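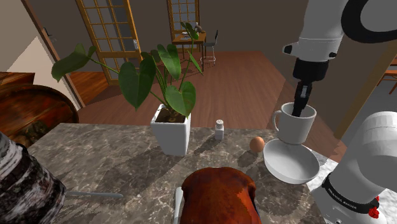 Tema 4. La loza: del barro al esmalte

Apuntes de la asignatura Materiales domésticos. Prof.ª Mahtab Arabzadeh

4.1. Pastas cerámicas
Se distinguen por la temperatura de cocción y por la porosidad que queda al final. La loza cuece a menor temperatura que el gres y sigue siendo porosa, por lo que necesita esmalte para contener líquidos. La porcelana lleva caolín, feldespato y cuarzo, y vitrifica casi por completo.

4.2. Secado y bizcocho
La pieza pierde agua y encoge. Si una pared es más gruesa que otra, la contracción es desigual y aparecen grietas - sobre todo en la unión del asa. La primera cocción da el bizcocho, todavía absorbente.

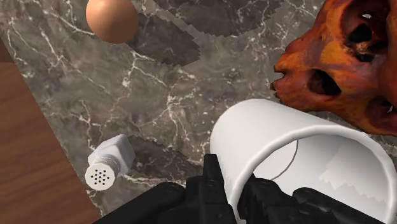 4.3. Esmalte
Es una capa vítrea formada por sílice, un fundente y alúmina. Si se contrae más que la pasta al enfriarse, se cuartea. Si se contrae menos, puede saltar en los bordes.

4.4. Caso: el taller Zurdale
Abbas Hashemi revisó una hornada de 80 piezas y apartó 39 por cuarteado. Se repitió la prueba con 2 esmaltes distintos y la misma pasta. Los datos completos están en la carpeta del curso.

Para el lunes: leer el caso y traer por escrito una explicación del defecto (media página).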